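Zovirden Opens Its Sorting Room in Herbridge

HERBRIDGE, 9/18/20 – I've been promising people a proper announcement for months, so let me get to it. Zovirden, our little parts reuse shop, has opened a sorting room at 803 Vlad Street, and you're all invited to come see how a pile of mixed leftovers gets turned into sets somebody can use again.

We started in February with one table and a stack of boxes I kept tripping over. Now we have a real room with a carpeted floor (easier on the knees, and dropped pieces don't roll away to the far wall!), wooden surfaces to work at, and big gray bins we can reach into from above. I love those bins. They're open on top, they hold a lot, and they don't mind being scraped up a bit, which is just as well with the way we treat them.

The job itself is simple. A mixed lot goes in the bin, and the pieces come out by color and then by shape. We like to leave the long ones for last – they're easy to find and they make a handy marker for how far along a lot is. The short ones take patience. When a bin is down to a few reds and a couple of dark green bars, I start thinking about lunch. 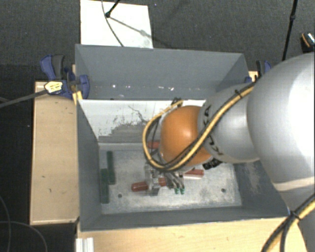

Jad Farah wrote to us after trying a lot at home and argued that color is the wrong place to begin. Sort by length first, he said, because two pieces of the same red can be useless to each other, and you end up handling everything twice. He has a point, and we're going to run a few lots his way this fall and see which pile gets done sooner. My money is still on color, but I've been wrong before.

Sorted sets go out under the name Trolotia, in bags of 8 or 9 pieces depending on the mix. The first batch is going to classrooms and repair clubs near Herbridge, and anything left over will be on the shelf by the front door at $7 a bag. Odd pieces go in a tub next to it, and you can dig through that for free.

If you have a box of mixed parts in the garage, bring it by. We'll take them dusty, we'll take them unsorted, and we'd rather you didn't tape the bags shut – I've lost enough fingernails already. Please keep out anything with a battery in it.

Visitors can stop in any afternoon we're open, and groups should call ahead so we can clear some space at the tables. Reporters are welcome too. Ask for me at the front and I'll put the kettle on.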